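# Informe de avance: segundo periodo del proyecto Truritz

Preparado por Afaf Obeidat para la dirección del programa Purnik
Periodo cubierto: hasta febrero

## 1. Resumen

En este periodo hemos terminado la primera colección de demostraciones de manipulación de ropa y hemos entrenado con ella dos versiones de la política. El resultado principal es positivo, pero más limitado de lo que habíamos previsto en la propuesta: la política aprende bien a agarrar y levantar una prenda, y todavía falla con frecuencia cuando tiene que doblarla por segunda vez. El gasto está dentro de lo aprobado y no pedimos cambios en el presupuesto.

## 2. Recogida de demostraciones

El objetivo del periodo era reunir 200 demostraciones con dos pinzas de mano, una en cada mano de la persona. Hemos grabado las 200. Después de la revisión, 95 corresponden a prendas oscuras y el resto a prendas claras o estampadas. La proporción es más equilibrada que en el periodo anterior, cuando casi todo el material era de camisetas blancas sobre una mesa gris.

El equipo de Kuvisside nos pidió salir del laboratorio lo antes posible, y así lo hicimos. Las grabaciones se realizaron en dormitorios de viviendas habitadas, encima de la cama, con la colcha que hubiera. Esta decisión ha hecho más lento el trabajo de revisión, pero la consideramos correcta. Un modelo entrenado solamente con fondos lisos confundía el borde de la prenda con cualquier dibujo de la tela que está debajo.

Cada demostración empieza con la prenda sin ordenar y termina cuando está doblada y las dos pinzas se han retirado. Hemos mantenido sin cambios las instrucciones a los participantes, que siguen siendo muy breves: se explica cómo cerrar los dedos, se pide moverse a velocidad normal y no se indica ningún método de doblado.

## 3. Resultados del entrenamiento

La primera versión de la política utiliza únicamente la cámara de la pinza izquierda. La segunda utiliza las dos cámaras y además la posición relativa entre las pinzas. Hemos evaluado ambas con 60 ensayos por versión, con prendas que no estaban en la colección.

La diferencia se ve sobre todo en la fase de levantar. Con una sola cámara, el segundo brazo llega tarde o cierra los dedos al lado de la tela. Con las dos cámaras este error es poco frecuente. En cambio, en el segundo doblez las dos versiones se comportan de forma parecida, y en ambos casos el fallo típico es soltar la prenda demasiado pronto — el modelo abre los dedos cuando la tela todavía no descansa sobre la superficie.

Pensamos que hay dos causas. Primero, los participantes sueltan la tela de maneras muy distintas, y el modelo aprende un promedio que no corresponde a ninguna de ellas. Segundo, la prenda levantada tapa una parte grande de la vista de la cámara, y en estos momentos la política dispone de poca información sobre el apoyo.

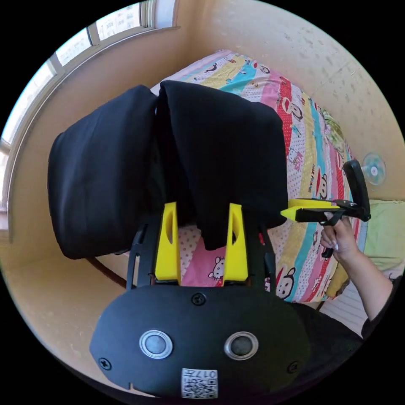

*Figura 1. Manipulación de una prenda negra con dos pinzas de mano sobre una colcha estampada, vista desde una de las pinzas.*

Las prendas negras merecen un comentario aparte. Los pliegues tienen poco contraste, y la anotación automática coloca a veces el borde en un lugar equivocado. Mac Mathúna, nuestro proveedor de anotación, ha corregido a mano los casos más claros y nos ha entregado una guía de criterios que ya aplicamos.

## 4. Desviaciones respecto al plan

La comparación con guantes instrumentados no se ha realizado. El material llegó con retraso y preferimos no interrumpir las visitas a las viviendas, que ya estaban acordadas. Proponemos pasar esta tarea al periodo siguiente, sin coste adicional.

La publicación de los datos también se retrasa. Falta cerrar el texto de consentimiento para las grabaciones dentro de las casas, y no queremos compartir nada antes de tener este punto resuelto.

## 5. Trabajo previsto

- Repetir la evaluación con una señal de apertura de los dedos más fina, para estudiar el momento de soltar.
- Añadir demostraciones cortas que contengan solo el segundo doblez.
- Probar una política con memoria de los fotogramas anteriores, útil cuando la tela ocupa la vista.
- Realizar la comparación con guantes, si el material pasa la calibración.

Para el segundo punto necesitamos la confirmación de la dirección, porque modifica el protocolo aprobado. El borrador del nuevo protocolo se adjunta como anexo B.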